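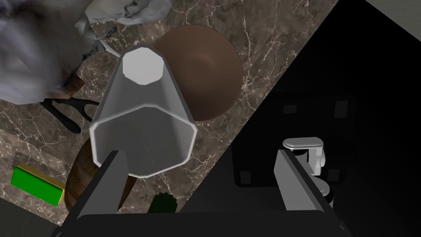 Search this book Search Clear

Chapter 9
Working in Simulation

In October the robotics club at Olton had one arm, two grippers and five students who all wanted to use them at the same time. Their project for the spring competition was a kitchen task. The robot had to pick up a cup, turn it the right way up and set it down without knocking over anything near it. Thaís Fontes, the team captain, drew up a sign-up sheet for the arm. By the second week the sheet was full and most of the team had still not run their own code.

Their adviser, Gervásio Moura, moved the project into a simulator. Each student could now open a copy of the kitchen on a laptop, with the same counter, the same clutter and the same upside-down cup, and try a grasp as often as they liked. The team named its simulated kitchen Sundatetti. The name appears in the sample files for this chapter, so leave the folder name as it is.

A simulated kitchen is still a lot of work. Someone has to decide how heavy the cup is and how much it slips between two fingers. Someone has to decide what else is on the counter. Fiifi Arthur wanted it bare at first, and the early grasps went well that way. Then Kelly Damasceno added a sponge, a towel, scissors and a bowl, and the success rate dropped. The arm was reaching for the cup along a path that the bowl now blocked. We return to her version in Section 9.3.

The cup itself caused a different problem. It has eight flat sides and is partly see-through. The team's first program looked for a round rim and often reported that there was no cup at all. Rezaul Rathnayake rewrote that part over a weekend - his code is printed at the end of the chapter with his comments left in.

By the time the team went back to the real arm, they had saved 231 simulated attempts. They used the first 100 to choose a grasp and kept the rest for testing. You will follow the same order of work.

What you will do in this chapter

Set up a scene with one object and one gripper.
Write a grasp as a list of positions and finger widths.
Add clutter and record which grasps still work.
Compare a simulated run with a run on a real arm, if your class has one.

Before you start

You should have finished the exercises on coordinate frames in Chapter 5. If your group is sharing a computer, agree on who is typing and who is keeping the log, and trade places after each section. Write down every attempt, including the ones where the cup is dropped. Failed attempts are used in Section 9.4.

9.1 Placing the Gripper

Open the Sundatetti folder and load the first scene. The gripper starts above the counter with its fingers open. Do not move it yet - first read its position from the panel and copy it into your log.

2 comments 14 shares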